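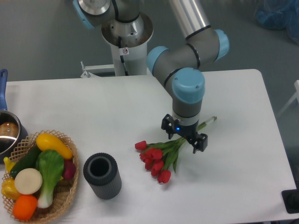

Night porter (hotel work)

A night porter is the person who looks after a hotel between the last of the evening staff going home and the first of the breakfast staff turning up. I did the job for a good long while, first at the Stiva and then at the Prurlow, so I've been asked to write this entry, and I'm going to write it the way I'd tell it to you across the desk at three in the morning. If you want the dry version there are trade handbooks for that (I've read two of them and fell asleep in one).

Name and related jobs

You'll hear night porter, night manager and night auditor used as if they were all the same thing. They sort of are, in a small place. In a bigger hotel the auditor does the money, the manager carries the blame, and the porter carries everything else. At the Stiva, with 84 rooms, I was all three on most nights, and my badge just said "Reception", which was a bit cheeky considering what I was paid. American guests tended to call me the night clerk and I never minded.

A concierge is a different job altogether. A concierge gets you theatre tickets. A night porter gets you a toothbrush.

Hours

The usual shift is eleven at night until seven in the morning, with a handover at each end. The evening one matters more. You want to know who hasn't arrived yet, who has complained, which lift is sulking and which room is being kept off sale. I liked it written down in the book, even if the person leaving had already told me all of it with their coat on. Memory at four in the morning is a poor thing.

Most porters I knew worked four nights on and three off, though I've met people who swore by seven and seven. I tried that for one winter and spent my first two days off asleep on the sofa every single time, so I went back.

Duties

The late arrivals come first. There's nearly always one whose train has been held up, and they want a key, a bed and very little conversation. I learnt to have the registration card filled in as far as I could beforehand, so they only had to sign it. Then there are the people coming back from weddings, who want a great deal of conversation!

After that it's the audit, or "rolling the day". The hotel's computer has to be told that today is over. Until you do that, nobody can be charged for last night's room, and the breakfast list won't print. At the Prurlow we used a system called Tkachenko, and it wanted the restaurant takings, the bar takings and the room charges to agree to the penny before it would let you through. One night in March I was out by 31.75 (I still remember it, it came up on the screen as 3175 with no point in it and gave me a terrible fright), and I went through every bar slip twice before finding a bottle of wine that had been put on 703 when it belonged to 802. The couple in 703 didn't drink, as I found out at checkout, so it was just as well.

Then the rounds. You walk the whole building, top to bottom, usually twice a night and more if there's a party in. You're checking fire doors, listening for running water, sniffing for smoke, and picking up trays from outside the rooms as you go. I always started on the top floor and came down by the back stairs, and I'd hang the newspapers on the last walk. Every hotel sounds different at night. The Stiva hummed, and the Prurlow had a pipe on the second floor that knocked like someone wanting to come in, which caught out every new starter we ever had, me included.

Room service at night is normally a short menu of things that can't go badly wrong. Soup, sandwiches, a cheese plate. I made a very decent toasted sandwich by the end of it, though I say so myself.

Security and emergencies

The front door gets locked at midnight or so in most places and guests ring to be let in. The rule I was taught is that you never read a room number out loud and you never hand over a key on the strength of a surname. Ask for something else, a home address or the name on the booking. People get cross about it, and then the next day they quite often come and say thank you.

If the fire alarm goes, the porter is in charge until the fire brigade arrives. You take the guest list and the torch, you get everyone out to the meeting point, and you don't let anybody back in for a handbag. Nearly all the alarms I had were steam from showers or somebody's burnt toast. You still do every one of them properly.

Training

There isn't much of it, to be frank. You shadow somebody for a week or two and then you're on your own. I shadowed Libor Koubek, who'd been on nights at the Stiva since before the place had card keys, and what he taught me was mostly about feet. Two pairs of shoes, swapped at half past three. He was right about that. He also showed me how to carry three suitcases up a staircase without touching the wallpaper, and I can still do it with two.

First aid and fire warden courses are commonly asked for these days, and some hotel groups want a food hygiene certificate as well. Languages help. I got by with English, menu French and a lot of pointing.

Changes to the job

Plenty of smaller hotels have done away with the night porter and put in a keypad and a telephone number. The Ulum, down the road from us, went that way, and for a few months afterwards their guests used to ring our bell when they'd forgotten the code. I let them sit in the lobby while they phoned. Larger hotels have mostly kept somebody on, often with the duties of a security guard folded in and a camera screen to watch.

Pay is normally a little above the daytime rate, by way of a night allowance, and a meal is thrown in. The meal is whatever the kitchen left you under a plate, and on curry nights I used to come in early.

See also: Front desk, Housekeeping, Late check-in, Wake-up call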